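How a Hair Claw Clip Works

Science of Small Things, part 13
By Tímea Csonka

A hair claw clip is a small machine. It has no battery and no motor. It is made of two curved halves, a hinge and a spring, and it can hold a thick twist of hair in place for a whole school day. This page explains what each part does, why the clip grips, and why clips break. There is an activity at the end. Words marked with a star are in the word list.

The parts

The two halves of the clip are called the jaws. Each jaw is curved like half of a bowl. The edge of each jaw is divided into long, narrow fingers called teeth. When the clip is closed, the teeth of one jaw pass between the teeth of the other jaw. Engineers say that the teeth interlock*.

At the other end of each jaw is a flat tab. This is where you put your thumb and finger.

Between the tabs and the teeth is the hinge. A thin metal pin runs through holes in both jaws, and the jaws turn around the pin. The pin does not stretch or bend when the clip is used. Its only job is to keep the jaws lined up while they swing.

The spring is wound around the pin. It is a piece of steel wire bent into a coil, with two straight ends. One end pushes against the first tab and the other end pushes against the second tab. A spring of this kind is called a torsion* spring. "Torsion" means twisting. A wooden clothespin has one too, although its shape is a little different.

Opening and closing

When nobody is touching the clip, the spring pushes the two tabs apart. The hinge is between the tabs and the teeth, so pushing the tabs apart pushes the teeth together. The clip stays closed.

When you squeeze the tabs, you push against the spring. The coil winds tighter and stores energy. The teeth swing apart. As long as you keep squeezing, the energy stays in the spring.

When you let go, the spring unwinds and gives the energy back. The tabs move apart and the teeth close. If there is hair between the jaws, the teeth press on it and stop before they have closed completely. The spring is still trying to close them the rest of the way, and this push is what holds the hair.

Each jaw is a lever*. A lever is a stiff bar that turns around a fixed point, and the fixed point is called the fulcrum*. In a claw clip the fulcrum is the pin. A seesaw is also a lever, with its fulcrum in the middle. In most claw clips the fulcrum is not in the middle. The tabs are short and the teeth are long. This means a small movement of your fingers makes a larger movement at the tips of the teeth. The price is that you have to squeeze harder than you would with long tabs.
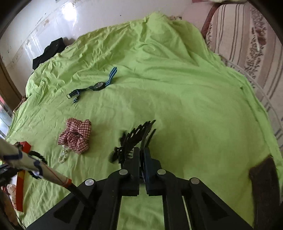
Pushing is only one part of holding. The other part is friction*, the force that resists sliding when two surfaces touch. A single hair is smooth and thin, and it would slip easily from between two flat plates. A claw clip has many teeth, and each one touches the hair in a different place. Some clips also have finer parts, like the row of short teeth on the black clip in the photo, similar to the teeth of a comb. Hair that is threaded between teeth has to bend around them. Bent hair rubs against more surface than straight hair does, and more rubbing means more friction.

The curved shape of the jaws matters as well. Twisted hair forms a bundle, and a bundle needs space. If the jaws were flat, they would squash the middle of the bundle and leave the outside loose. Curved jaws go around it.

Why some clips have holes

Not every clip is a solid shell. Many are openwork, with thin ribs and gaps between them. The black clip held in the gripper is made this way, and patches of the green show through it.

Gaps do several jobs. An openwork clip uses less material than a solid clip of the same size and thickness, so it weighs less. A heavy clip slides down more easily. Gaps also let air reach the hair, and damp hair dries faster when air can move past it.

There is a limit. Every time material is taken away, the ribs that are left must carry more of the load. The designer has to leave enough material for the clip to stay stiff. You can see the same idea in a bridge made of crossed beams, or in the frame of a bicycle.

What clips are made of

Most claw clips are plastic. The plastic is heated until it flows, pushed into a metal mold, cooled, and taken out in its finished shape. This is called injection molding*. One mold can be used again and again, and every jaw comes out nearly the same.

The spring must be made of something else. If you bend a plastic strip and keep it bent for a long time, it may not return to its first shape. Spring steel can be twisted many times and still come back. A material that comes back to its shape is called elastic*. In everyday speech "elastic" means a stretchy band, but in science steel is elastic too.

Some clips are made of metal or wood. Metal clips are strong but usually heavier. Wooden clips have to be cut instead of molded, which takes more time.

How clips break

The most common break is a snapped tooth. Teeth are long and narrow, and a tooth that is pushed sideways bends most at its base. If it bends too far, it cracks there. This often happens when a clip is stepped on or sat on. A clip left on a bed is easy to miss, especially if it lies in a fold of the sheet.

The second kind of break is at the hinge. The holes for the pin are small, and the plastic around them is thin. If a hole cracks, the pin slides out and the spring comes with it. A loose spring can jump, so do not lean over a cracked clip to look at it closely.

The third problem is slow. Plastic that stays in strong sunlight for a long time can become brittle*. A brittle clip looks normal but breaks under a small load. Do not keep clips on a sunny windowsill or on the dashboard of a car.

Activity: measure the grip

You need:
one claw clip
a ruler
a sheet of paper
a pencil
a piece of thick yarn as long as your arm

1. Lay the clip on the paper. Measure from the pin to the end of one tab. Write the number down.
2. Measure in a straight line from the pin to the tip of the longest tooth. Write that number down too.
3. Divide the second number by the first. If your answer is 4, the tooth tips move four times as far as your fingers do.
4. Close the clip on one strand of yarn and pull the yarn gently. Does it slide?
5. Fold the yarn in half, then in half again, and twist it. Close the clip on the bundle and pull gently.
6. Write down which one was harder to pull out.

Try it again with a smaller clip. Keep fingers away from the teeth when you let go of the tabs.

Word list

Brittle: breaks without bending much first.
Elastic: returns to its shape after being stretched, bent or twisted.
Friction: a force that resists sliding between two surfaces.
Fulcrum: the point a lever turns around.
Injection molding: making parts by pushing melted material into a mold.
Interlock: to fit between each other.
Lever: a stiff bar that turns around a fixed point.
Torsion: twisting.

Next in this series – part 14, The Zipper.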